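Household Economy and Material Culture
Handout 5: Repair, Reuse and the Making of Waste

Module notes by Eimear Coughlan. Revised January 7, 2022.

These notes cover the two lectures on repair and should be read before the seminar. They replace the older handout, which stopped at the Second World War. The reading list is at the end.

1. Where we are in the module

The last handout dealt with how households got things: buying, making, borrowing, inheriting. This one deals with how they kept them going and how they got rid of them. The two questions belong together. A coat that is expected to last for twenty years is bought differently, worn differently and thrown out differently from one that is expected to last a winter.

The main claim of both lectures is that waste is a category with a history. An object becomes waste when someone decides that it is, and that decision depends on wages, storage space, the price of a new one, the skill available in the house, and what the neighbors will think. The condition of the object is only one part of it.

2. Some terms

Repair: returning an object to its earlier use. A patched boot is still a boot.

Maintenance: work done to keep an object from needing repair. Greasing, airing, sharpening, repainting. Historians tend to miss it, as it leaves very little paper behind.

Reuse: passing an object on to another person for the same purpose.

Repurposing: giving it a different purpose. Flour sacks turned into pillowcases are the standard case.

Salvage: taking an object apart for what is in it. The object is finished but the parts or the material carry on.

Students often run the last two together in essays. Please keep them apart. A chair cut down for a child is repurposed. A chair broken up for its screws is salvaged.

3. Mending in the nineteenth-century house

Most repair in this period was done at home and most of it was sewing. Sheets were turned sides to middle: the worn center was cut down its length, the two outer edges were joined to make a new center, and the thin parts were hemmed as the new edges. A sheet treated this way had an uncomfortable seam down the middle but would serve for some years more. Collars and cuffs were turned. Stockings were refooted. Adult clothes were cut down for children, and what could not be cut down went to the rag bag.

Needlework was taught to girls at school, and darning samplers survive in fair numbers. They are good evidence of what was taught and poor evidence of what was done. A sampler was made slowly, in good thread, for an inspector. The darns on surviving working clothes are often rough, done in whatever color was at hand.

Men's repair work is harder to see. Boots were patched at home on an iron last, tools were rehandled, and roofs and walls were seen to. Little of this was written down. Where we do have records, they are usually those of tradespeople who were paid for the job.

Traveling trades filled the gap between what could be done at home and what needed a workshop. Tinsmiths mended pots and buckets. Knife grinders, umbrella menders and chair caners followed regular routes. China menders drilled small holes on each side of a break and closed it with metal rivets. A riveted plate is a useful object to think with, and we will look at one in the seminar. The repair is plain to see, and the owner was evidently willing to put up with that.

4. A case: the Fahy account book

The Fahy book is the ledger of a small-town shoemaker and harness maker, transcribed by Sorcha Lenihan for her thesis. It has 1093 entries. Lenihan sorted them into new work and repair work, and found that repair was by far the larger part of the trade. New boots brought in more money per job, but heeling, soling and stitching kept the shop open from week to week.

Three points from her discussion are worth having in your notes.

First, the same names come back again and again. A family might appear once for a new pair and many times over the following years for the upkeep of that pair.

Second, there is a clear seasonal pattern. Harness work rises ahead of the hay, and June is the busiest month for it. Boots are brought in as the weather turns.

Third, a good deal of the work was paid for late, or in goods. Eggs, turf and a day's labor are all entered against what was owed. Repair of this kind rested on people knowing each other. It is difficult to extend credit for a boot heel to a stranger.

Be careful how far you push this source. It is one shop. We do not know what share of local repair went through it, and the first pages are missing.

5. The twentieth century: two stories

There are two common accounts of what happened next. In the first, repair declined steadily as goods got cheaper and people got richer. In the second, manufacturers brought the decline about on purpose, by making things that wore out or could not be opened. Both have something to them and both are too simple.

Against the first: repair did not fall evenly. Clothes mending dropped away, but the car, the radio, the washing machine and the television created whole new repair trades. In the 1950s and 1960s a town that had lost its last tinsmith might have gained a garage, a radio shop and a man who rewound electric motors. Gearóid Costello's article on radio shops is very good on this. He shows that many of them sold sets at a thin profit and lived on valves and service calls.

Against the second: deliberate short life certainly existed, and the light bulb cartel of the 1920s is well documented. But many of the changes that made goods harder to repair also made them cheaper, lighter or safer. Molded plastic cases, glued joints and sealed units all reduced the cost of assembly. The price of a new kettle fell while the hourly wage of the person who might repair the old one went up. At some point the two lines crossed. This happened at different times for different goods, and dating it for a particular object makes a sound essay topic.

Wartime is the exception that everyone remembers. Under rationing, mending was treated as a public duty, with leaflets, classes and scrap drives. Sinéad Ó Néill argues that this left an odd mark on the decades that followed. People who had been told to mend in a time of shortage came to link mending with shortage, and were glad to be done with it. Her interviews are short but worth reading in full. One woman kept a button tin her whole life and said she had not opened it in years.

6. Objects made to come apart

Some modern goods went against the trend. The bicycle is the oldest example. Its parts were standardized early, the tools are few, and nearly everything is on the outside where it can be reached. The desktop computer is a later one. From the early 1980s on, many were built as a case with a main board and sockets, so that memory, drives and expansion cards could be changed one at a time. An owner with a screwdriver could keep the same case for years while replacing most of what was in it.

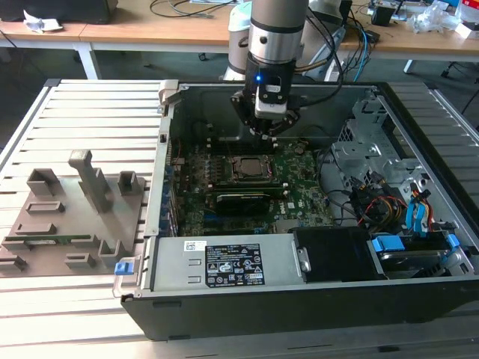 The reason lay in how the machines were made and sold. Parts came from many different suppliers and had to fit together whoever made them, so the sockets and screw holes followed shared patterns. Ease of repair came along with that. It was a side effect of the way the trade was organized, and when the trade moved toward laptops and phones, with memory and batteries often soldered or glued in place, much of it was lost again.

Compare this with furniture. The Fosunwood catalogs in the department collection show a line of kitchen chairs sold flat, with bolts, over two decades. The early catalogs list replacement legs and seats by part number. The later ones do not, though the chairs look much the same. Silvana Xavier wrote to former staff to find out why. The answer she got was that the parts took up 500 square feet of the warehouse and hardly anyone ordered them. Whether customers knew they could order them is another question.

7. Repair cafes and the right to repair

The first repair cafe opened in Amsterdam in 2009 and the idea spread quickly. People bring in a broken lamp or a torn jacket and someone with the skill helps them with it. Studies of these events tend to find that visitors value the company as much as the mended object. It is tempting to see a return to older habits here. I would be cautious. In the Fahy book repair was a paid trade and an ordinary need. At a repair cafe it is usually unpaid and chosen.

Right to repair laws are a separate matter. They deal with access to parts, manuals and software, and with how long a maker must supply them. In the European Union, rules that took effect in 2021 require makers of certain household appliances to keep spare parts available for a set number of years. We will not go into the legal detail, but you should know that the argument exists and who is on each side of it.

8. For the seminar

Bring one repaired object from home, or a photograph of one. Find out who repaired it, when, and what a replacement would have cost at the time. If you cannot find out, note what you tried.

Read Lenihan, chapter 5, and either Costello or Ó Néill.

Written work: 1000 words on the life of a single household object, from getting it to getting rid of it. Use at least one source that is not a book or article - a receipt, a catalog, an interview or the object itself will do.

9. Reading

Lenihan, Sorcha. "Heels, Soles and Credit: The Fahy Account Book." Thesis, department copy, desk loan only.

Costello, Gearóid. "Valves and Visits: The Radio Shop as a Repair Trade." Photocopy in the module box.

Ó Néill, Sinéad. "The Button Tin: Mending After Rationing." Photocopy in the module box.

Xavier, Silvana. "Parts No Longer Listed: Notes on the Fosunwood Catalogs." Working paper, available from me by email.

The catalogs themselves can be seen by appointment. Pencils only, please.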